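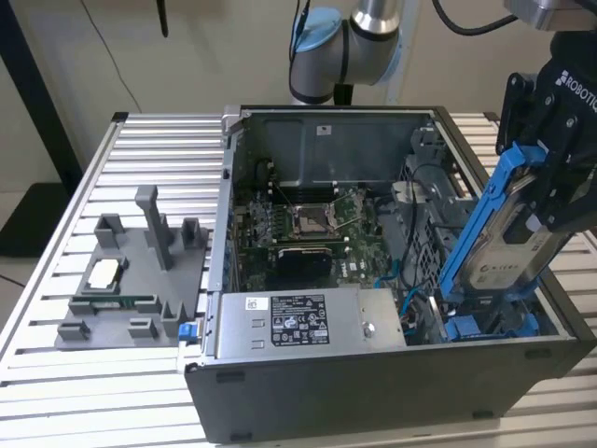
Figure 8.1 A desktop computer opened for assembly, with its processor and memory still outside the case.

Chapter 8
Inside the Desktop Computer

Every desktop computer is built from a small number of parts that can be removed and replaced. This chapter names those parts and sets out the order in which they are fitted. Students will begin with the motherboard — the board to which all other parts connect — and continue with the processor, memory, hard disk drive and power supply.

Before starting the exercises, read the safety rules in Chapter 2. The power cord must be unplugged whenever the case is open. Key terms are listed at the end of the chapter.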